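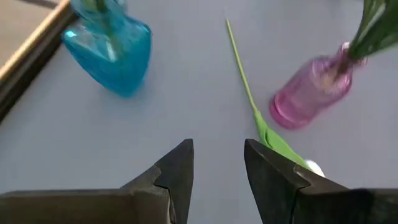
Figure 1. Blue and pink glass vases with one artificial-looking stem on the grey table.

Sitine table-setting work: progress report to Cirelex
Period covered: March to July 2024

1. Scope
The work covers the placing of single stems in narrow-necked glass vases, and the order in which a small table is dressed and cleared. Cirelex funds the object set, the table and the written procedure. Room hire is met by Sitine and is not charged to this grant.

2. Objects
The object set is complete. Coloured glass was chosen over clear glass at the last review. A stem standing inside the blue vase still shows through the wall as a blurred green streak, so its position can be judged from outside. The blue vase has a faceted body, wide at the shoulder and narrow towards the base, and takes up more room at shoulder height than its footprint suggests. Spacing on the table is therefore set from the shoulder.

Artificial stems are used throughout. Fresh stems were tried in March and dropped, as their stiffness changed during the day. Replacement stems were ordered from Nzioka in a pack of 12, of which 2 were returned with loose heads.

3. Table
The matt grey top has no printed pattern. The earlier white top gave strong reflections under the ceiling lights and has been put into store. Glare on the glass itself remains – mainly on the shoulders of the blue vase – and is accepted for now.

4. Procedure
Each layout starts with one stem lying flat between the vases. The stem is placed, checked for lean and taken out again. Layouts are recorded on the Mover sheet, one line per layout. Some 70 layouts have been entered so far. Entries before the change of table top are kept on a separate sheet and are not used in the totals.

5. Open points
The tolerance for lean has not been agreed. The draft figure is 10 degrees from upright, which may be too strict for the heavier flower heads. A decision is needed from Cirelex before the procedure is issued.

Spending is within budget. The unspent part of the glassware line is to be carried over to the next period, subject to approval.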